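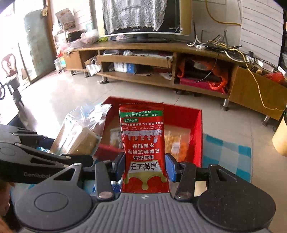
Snack gift boxes packed at home are filling the shelves at Skokorari, the neighborhood exchange that collects treats for students living away from their families.

The group received 400 boxes in December, its busiest month so far. Organizer Etenesh Belay said most came from people who packed them on the floor or at the kitchen table with whatever their own children liked – puffed snacks, spicy snacks in small packets, crackers and candy.

"A plain box is fine," Belay said. "People ask if it needs ribbon. It doesn't."

Skokorari asks that everything inside be factory sealed and have at least 90 days left before its date. Packets with labels in any language are accepted, and spicy items are welcome as long as a note on the lid says so. Puffed snacks should go in last so the bags are not crushed. Homemade food and glass jars are turned away.

Stavros Lazaridis, who runs the drop-off counter at the Wako building, said the most common problem is boxes that are too full to close. He spends roughly 2 hours each evening retaping lids.

Delivery to the student housing in Erkent is paid for by donations, which came to $3,377 over the winter. The next round of boxes will be accepted at the Wako counter from April 7, 2025, until the shelves are full. Empty boxes can be picked up at the same counter.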